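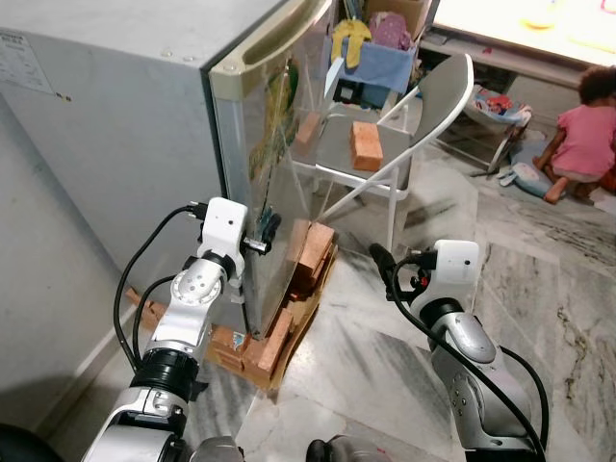

Mini fridge with the door open.

Leave the kohlrabi in the box

I've had a farm share from Danzer Farm for three years now, and every August the same argument comes around at pickup. People want to choose. They want to log in ahead of time, knock out the stuff they don't eat and load up on tomatoes, and they look at you like you're a little slow if you say you'd just as soon take whatever shows up.

Well, I'd just as soon take whatever shows up!

I get it, I really do. Last month I brought home two cabbages the size of bowling balls and there are exactly two of us in the house. We ate slaw until my husband started asking very politely if we could have "something cooked." A share costs real money, and throwing out food you paid for feels terrible. If you have a kid who will only eat carrots, a box with no carrots in it is a bad evening at your place. I'm not going to tell anybody they're a worse person for wanting carrots.

But the farm has been trying out Gremico, the ordering program where you build your own box, and I've been grumbling about it to anyone who'll stand still, so I might as well grumble in writing.

My first problem is what it does to the field. Jaxon Beaudoin, who runs Danzer, plants in February for a bunch of people who are going to be eating in September. If we all click tomatoes, he can't go back and un-plant the turnips. They're in the ground. He told me that during the trial he had crates of chard nobody picked and ran out of cucumbers before the evening crowd even got off work, so the folks with desk jobs who could click at breakfast got the good stuff and the nurses and the guys from the tire shop got chard. (I like chard. That is beside the point.)

And that was supposed to be the whole deal with a share! You put your money in early, when the farm needs it for seed and diesel, and then you're in it together, good year or bad. When the hail came through two summers back we all got sad lettuce and we all lived. Once you're shopping from a list it's a store, with a longer drive and worse parking.
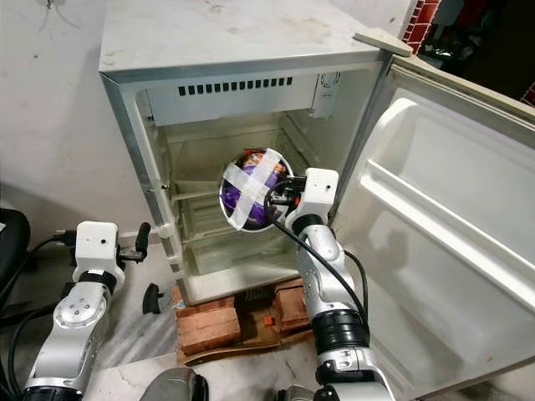
The other thing is purely selfish. I would never in my life have bought celery root. I walked past it at the grocery for decades, it looks like something you'd pull out of a drain. Then it was in the box, and it was paid for, so I peeled it and boiled it with potatoes, and now I get cranky when it's late. Same with garlic scapes, same with those pale green Hamero peppers that I was sure would take my head off and turned out sweet as anything. I don't trust myself to pick those from a menu. I know what I'd pick, I'd pick zucchini and corn every single week until I died.

My neighbor says that's fine for people who like to cook and have the time, and she has a point. A bag of mystery roots at six at night, when everybody's hungry and you've been on your feet all day, isn't an adventure. So put a recipe in the box. A short one, with stuff people own. No tahini.

And bring back the swap table! We used to have a folding table by the door at the grange where you left what you couldn't face and took something somebody else couldn't face. I unloaded a lot of beets that way. I also met about half the people I know in Diltbridge over that table, and in a town of 2,851 you'd think I'd have run into them someplace else, but I hadn't. It went away when pickup moved to the parking lot and it never came back, and I think that's when the complaining really got going.

Jaxon's deciding over the winter whether to keep the program. He's leaving a sheet by the egg cooler for comments. Mine is already on there, it goes onto the back, and there's plenty of room under it if you think I'm full of beans. Pen's on a string.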